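Aushilfen gesucht (m/w/d) - Unterlagen eintüten, sortieren, versandfertig machen

Bikus Tagungsservice, Standort Joltow
Veröffentlicht: Jun 27, 2023

Kurz und knapp, weil es eilt: Wir brauchen Leute für die Mappenvorbereitung. Sitzende Tätigkeit, Papier in Reißverschlusstaschen, Taschen in Kartons. Keine Vorkenntnisse. Wer sauber arbeitet und nicht nach einer halben Stunde die Ecken knickt, ist bei uns richtig.

Worum es geht

Für die Fortbildungsreihe von Jabłońska Seminare müssen die Teilnehmerunterlagen fertig werden. Jede Person bekommt eine Tasche, in jede Tasche kommt ein kompletter Blattsatz. Die Sätze kommen gedruckt und geordnet aus der Druckerei, zusammentragen müsst ihr also nichts mehr. Nur prüfen, einlegen, schließen, ablegen. Klingt simpel, ist es auch, aber bei 200 Stück pro Schicht will man schon wissen wie man die Hände hält.

Verwendet werden durchsichtige Taschen mit rotem Reißverschluss. Andere Farben haben wir auch im Lager, die sind für andere Kunden - bitte nicht mischen.

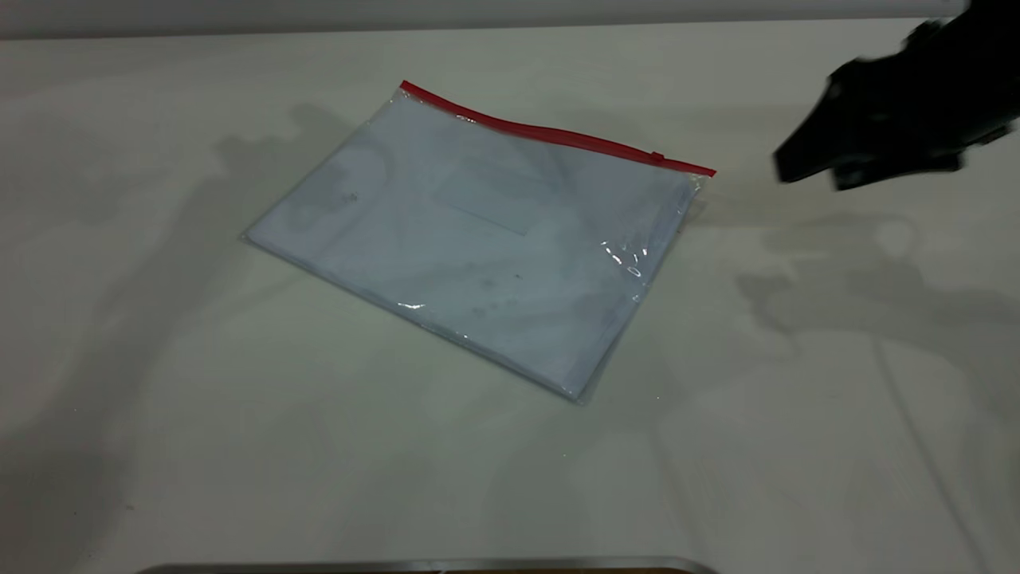 Gefüllte Tasche, Papier liegt drin, Schieber rechts.

Ablauf am Tisch

Blattsatz aufstoßen, Kanten bündig. Tasche mit der Öffnung nach oben vor sich hinlegen. Satz in einem Zug einschieben, nicht blattweise. Luft mit der flachen Hand rausstreichen, von unten Richtung Verschluss. Dann zuziehen bis zum Anschlag. Wenn der Schieber hakt: zurück, glattziehen, nochmal. Nicht reißen, die Schiene springt sonst raus und die Tasche ist Ausschuss.

Fertige Taschen flach stapeln, immer 11 aufeinander, danach den nächsten Stapel um 180 Grad drehen, sonst kippt das im Karton. Lieferschein oben drauf, Karton beschriften, auf die Palette. Die Paletten fährt das Lager weg, da müsst ihr nicht ran.

Falsch gefüllte Taschen bitte nicht heimlich dazwischen schieben. Kommt vor, ist kein Drama, einfach auf die Seite legen und Bescheid geben.

Was wir erwarten

Ruhige Hände, gutes Auge. Saubere Finger (Handcreme bitte erst nach Schichtende, gibt Flecken auf der Folie). Deutsch so weit, dass ihr eine Packliste lesen könnt. Polnisch oder Englisch geht am Tisch auch. Pünktlichkeit. Essen und Getränke bleiben im Pausenraum, ohne Ausnahme - letztes Mal hat ein Kaffee eine halbe Lieferung gekostet.

Mindestalter 18. Studierende, Rentner, Wiedereinsteiger, alles willkommen. Wer schon mal im Lettershop oder in der Konfektionierung war, bitte dazuschreiben, dann geht die Einarbeitung schneller.

Was wir bieten

Stundenlohn nach Haustarif, nennen wir beim ersten Telefonat. Bezahlte Einarbeitung am ersten Tag. Feste Schichten früh oder spät, ihr sagt was euch passt und wir versuchen das hinzukriegen. Wasser und Kaffee umsonst, Kantine nebenan. Abrechnung zum Monatsende, auf Wunsch Abschlag. Bei guter Zusammenarbeit Verlängerung möglich, die nächste große Runde steht im Januar an und da wird es noch mehr.

Den Betrieb gibt es seit 1979, zuerst als Buchbinderei, inzwischen machen wir fast nur noch Tagungsmaterial und Versand. Kleines Team, kurze Wege, man duzt sich.

Endkontrolle - hierfür suchen wir 2 Personen extra

Gleicher Arbeitsplatz, etwas mehr Verantwortung, Zulage pro Stunde. Ihr nehmt die fertigen Taschen einzeln in die Hand und schaut: Ist der Verschluss auf ganzer Länge zu? Schaut irgendwo Papier in die Schiene? Blätter gerade? Knitter in der Folie sind normal und kein Reklamationsgrund, das Material wirft halt Falten und spiegelt. Risse und offene Nähte dagegen sofort aussortieren. Am besten die Tasche leicht schräg auf den Tisch legen, dann sieht man bei Deckenlicht mehr.

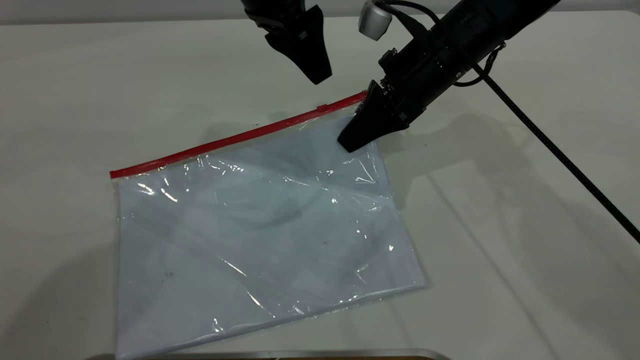 Bewerbung

Bitte kein langes Anschreiben. Name, Telefonnummer, ab wann, früh oder spät, das reicht. Lebenslauf kann mit, muss aber nicht. Per Mail an das Personalbüro oder über das Formular auf dieser Seite, Stichwort "Mappen". Endkontrolle bitte extra vermerken, sonst landet ihr automatisch am Fülltisch.

Fragen zu Schichten und Bezahlung: Maja Bednarek, Personalbüro
Fragen zur Arbeit selbst: Karthikeyan Chowdary, Konfektionierung

Wir melden uns telefonisch, auch mal abends. Wer nicht ran geht wird einmal zurückgerufen, danach ist der Nächste dran. Probearbeiten dauert eine Stunde und wird bezahlt. Bitte Ausweis und Steuer-ID gleich mitbringen, dann können wir den Vertrag am selben Tag machen.

Eingang über den Hof, zweite Tür, Klingel geht grad nicht - bitte klopfen.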